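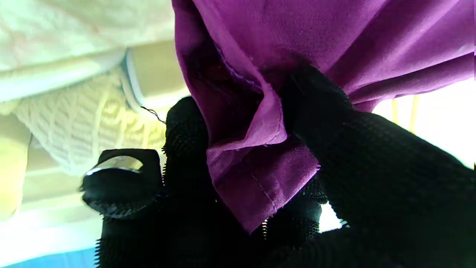
# Evaluation of the Ketico Textile Gripper Kit

Bernadette Doherty, Adebayo Ogbonna, Asmaa Ezzat
Supervisor: Philomena Moynihan
24 June 2022

## 1. Purpose

The department asked for a recommendation on whether to buy the Ketico kit for the garment handling course. The kit was on loan for the spring term. We tested whether it can pick single items from a mixed pile of clothing and household textiles, and how much upkeep it needs.

## 2. Kit under test

The kit has a four-finger gripper, a wrist camera, a controller and the Giltura control software. The fingers are black with a fine, bristly texture, and one finger has a small curved metal insert. Ketico does not sell the finger covers separately.

## 3. Method

We ran 337 pick attempts. Each pile mixed thin woven cloth with thicker knits. A pick passed if one item was lifted clear and held for 15 seconds. Grip force was left at the factory setting. Asmaa Ezzat logged the results and Adebayo Ogbonna reset the piles.

## 4. Results

- Overall pass rate: 85 percent.
- Thin woven cloth: most failures were double picks, where a second layer came up with the first.
- Cable knits: few failures, all from the grip closing on a rib at an angle.
- Hems: a grip just above a hem held well, but the folded flap hung down between the fingers and confused the Giltura edge finder. It reported the hem as a second item.

The camera view is close enough to show stitching at the grip point. It is of little use for choosing the next item, as the fingers take up much of the lower half of the view. Bright backgrounds also wash out. Lowering the exposure helped, but then dark folds lost detail.

## 5. Upkeep

Lint has to be brushed off the fingers by hand. The manual gives no interval for this. We did it at the start of each session.

## 6. Recommendation

Buy one kit at the quoted price of $1,010, with a separate overhead camera. The edge finder should be switched off for hemmed items until Ketico updates it. Darragh Mac Giolla has asked to repeat the thin cloth tests in September at a lower grip force.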